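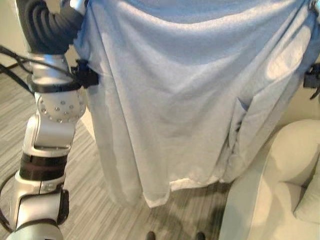
Hostach Users Forum > Two-Arm Cells > Maintenance

Left gripper loses the corner on fleece

timrie_hamport
Posted 2020-11-30
We operate one two-arm folding cell at Hamport. With light fleece throws, the left gripper releases its corner during the lift, up to 14 times in a run of 50. Cotton sheets give no trouble. The finger pads were replaced in March. I would be grateful for advice on which setting to review first.
Torquil Imrie, Cell Maintenance

farina_service
Please confirm the closing force on both sides. After a pad change the zero position must be taught again – the procedure is in service note 3304. If this step was omitted, the left fingers may stop short of full closure.

trudcombe_cells
I do not fully agree. A zero error would also appear on cotton sheets. Our site had the same complaint, and the cause was lint packed behind the pads. We now clean them every 4 hours when running fleece.

farina_service
Cotton is thin and stiff and will tolerate a weak grip. Fleece will not. Cleaning is advisable, but it does not replace the zero procedure.

trudcombe_cells
Noted. I would still clean first, as teaching the zero with lint in place will store a wrong value.

timrie_hamport
Thank you both. Our log shows no zero entry after the pad change. The pads will be removed and cleaned, and the left side taught again before the next fleece run. Should the cable sleeve on the upper arm be loosened for this work?

farina_service
No. Leave the sleeve clamped and move the arm to the service position.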